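Chain wear on the Harms, 1,000 miles in

The chain on the Harms reached 1,000 miles in January, so I pulled it and measured it properly. It is an 11-speed chain from Werniseck, run with drip wax since new, mostly on the Stustgate loop and the gravel connector to Irkanness.

Method

I don't trust drop-in gauges much. Most of them push the rollers apart and add roller play to the reading, so a new chain can show wear it doesn't have. I hung the chain from a nail with a small weight on the end and laid a steel rule against it, pin edge to pin edge. Twelve full links should come to 12 inches. Mine came to 12 1/32, or 0.26 percent over.

My limit for 11-speed is 0.5 percent. Past that the cassette starts to wear to match the chain, and a new chain will skip on the smaller cogs.

Rewaxing interval

I logged every application. The longest dry-weather stretch before the chain got noisy was 201 miles. The shortest was a single wet ride to Irkanness, which finished it off before I got home. Total climbing doesn't seem to matter - grit does.

The previous chain ran on wet lube and was at 0.5 percent by the time I checked it. I have no mid-life reading for it, so I can't plot the two against each other.

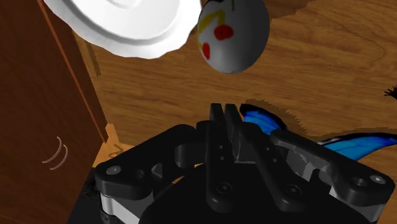 Next steps

The chain goes back on with a new quick link. I'll measure again in 381 miles, when the front tire is due to come off anyway, and move to a 10-speed test on the commuter after that. Same rule, same nail.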